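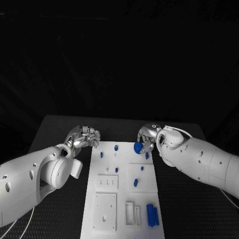
What is a fixture board for?

A fixture board holds small parts in known places so that you can put them on, take them off and put them on again without chasing them across the table. Ours are used for practicing assembly, for sorting parts before a build, and (by a good many of our customers) for keeping a fiddly job in order over a long afternoon.

Boards and Parts: Your Questions
By Agata Pagano, Stadden workshop notes
February

Home Boards Pegs & Plates Questions Contact

How many pieces come with a full set?

The full Stadden set has 147 pieces, counting every peg, plate, disc, gear and spare. I know that sounds like a lot to have loose on a bench, and it is! Please open the bags one at a time, over a tray, and you will thank yourself later. The starter set has 18 pieces and is plenty for finding out whether you enjoy this sort of thing.

Does it matter what I put the board on?

It matters more than people expect. You want something flat and steady that won't let the board creep while you press a part home. A dark top is lovely with a white board – the edges stand out and a dropped peg is easy to spot, provided the peg is a light one. If your tabletop has holes in it, check that your smallest pins can't slip through before you start.

My gears won't sit down all the way. What am I doing wrong?

Probably very little. Hold the gear level by its rim, lower it until you feel it touch the peg, and then turn it a tiny bit back and forth before you push. Most stubborn gears drop into place with that little wiggle. If yours still rides high after a few tries, look for a crumb of packing foam around the bottom of the peg. Dinesh Jayasinghe, who packs our orders, has promised me he is looking for better foam.

In what order should I fill the board?

I like to begin at the far edge and work toward myself, so my sleeves never drag over finished work. Tall pegs go in after the slotted plates. Other people do it exactly the other way around and get along fine, so please don't rearrange your whole routine on my account.

How do I clean it?

A soft cloth, barely damp, with a drop of dish soap. For the slots, use a dry toothbrush. Let the board air dry for 10 minutes before any parts go back on, and keep it out of the dishwasher. I have seen the results, and they were wavy.

Can I mix in parts from a Kinden board?

Kinden pegs fit our round holes nicely. Their plates are a touch wider than our slots, so leave those in their own box.

Comments (3)

Ga-eun Ra: The wiggle worked! I had 7 gears sitting crooked and had nearly given up on the lot.

Sang-wook Cheon: Do you sell the small pegs separately? Two of mine went under the radiator on Sunday.

Agata Pagano: We do, Sang-wook – they're under Pegs & Plates, in bags of 10.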